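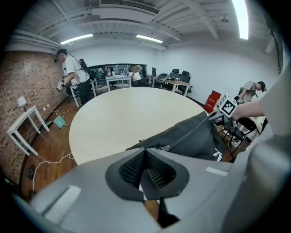 The Zutia tag is ready to go into a bag, jacket or suitcase once it has been paired with your phone (see Section 3). Where you put it affects how far away your phone can find it and how well you will hear it ring. An inside pocket close to the outer fabric is usually best. Before you start, lay the item on a table and look at how it opens. A long zipper like the one running across this black fabric often has a seam or lining beside it, and a tag pushed in tight against the zipper can catch when you close it. Leave a gap the width of two fingers.

4. Placing the tag

4.1 Empty the pocket you plan to use. Coins, keys and foil wrappers weaken the signal.

4.2 Hold the tag with the speaker holes facing out, toward the outer fabric.

4.3 Slide the tag into the Hinds sleeve supplied in the box. The sleeve fits one way only. Do not force it.

4.4 Clip the sleeve to a loop or seam inside the pocket. If there is no loop, use the adhesive patch and press it down firmly. Leave it overnight before you use the item.

4.5 Close the pocket and open the Lidbridge app. Tap Find, then Ring. The tag should start to ring within 2 seconds.

Note: The ring is quieter through padding. If you can't hear it from across the room, move the tag to a thinner part of the item – not deeper inside.

Caution: Remove the tag before washing or ironing. The tag resists light rain but is not sealed.

5. Small bags and bags worn on the body

Small bags need a little more care, as there is less room between the tag, your phone and your body. Keep the tag on the side facing away from you. Do not put it in the same pocket as your phone. 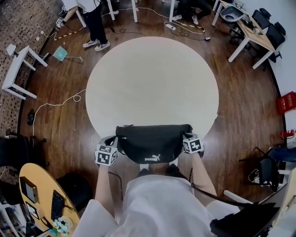 One owner wrote to us in April that the separation alert kept sounding on a crowded train, even with the bag over a shoulder, and that it stopped after the tag was moved from the back pocket to the front. We suggest trying this first. If the alerts continue:

5.1 Open Settings and tap Separation Alert.

5.2 Change the setting from Near to Standard.

5.3 Walk away from the bag until the alert sounds, then go back and check that the app shows it as Found.

6. Battery

The battery lasts up to 52 weeks with normal use. Frequent ringing shortens this. When the app shows a red battery icon, replace the cell as shown in Section 8. The tag keeps its pairing while the cell is out.

Note: If the app shows code 233 after a battery change, the cell is in upside down. Turn it over and close the cover.

Filed under: Set-up Guides > Trackers > Zutia

Contact Lidbridge Support | © Lidbridge | Back to top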